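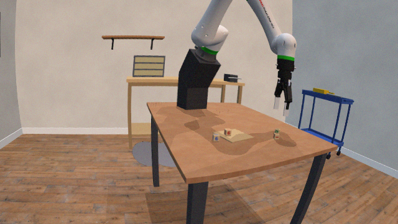

Refinishing a wooden tabletop – oil or varnish?

amedrano56
Sanded our kitchen table down to bare wood last November and it has been sitting in the garage since. The old finish was flaking. We eat at it every day and one kid does homework on it with markers. I have a can of Dreris hardwax oil, but my brother-in-law says to use varnish and be done. What would you do?

plankton_2
Varnish. Three thin coats, light sanding between them. Oil looks nice for a year and then you're doing it over.

Hourani
Disagree. I've had oil on mine since we moved in and a touch-up takes 20 minutes. When varnish gets a deep scratch you end up sanding the whole top again. Marker does soak into oil if you leave it, I'll give you that.

plankton_2
He just said markers. That settles it for me.

trestle155
Whichever you pick, cover the part that gets used for projects. A mat saves more tables than any finish does.
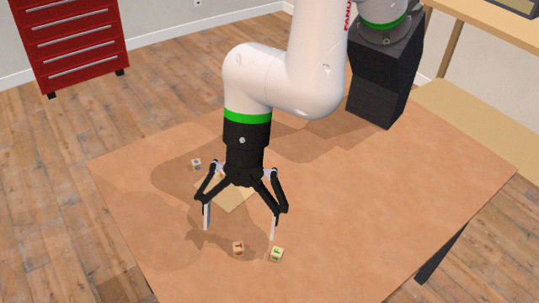

Brown mat on a tabletop

I'd go for one that big if you have the room. Lift it now and then so crumbs don't grind in underneath.

Hourani
Careful with rubber backing on fresh varnish. Mine left marks at two weeks.

plankton_2
Two weeks is too soon for anything to sit on it. Give it a month.

amedrano56
Thanks all. Going to try the oil on the underside first, some 2 coats, and put marker on it to see. If it stains I'll buy the varnish. Does the underside need the same number of coats as the top?

trestle155
I always do both sides the same.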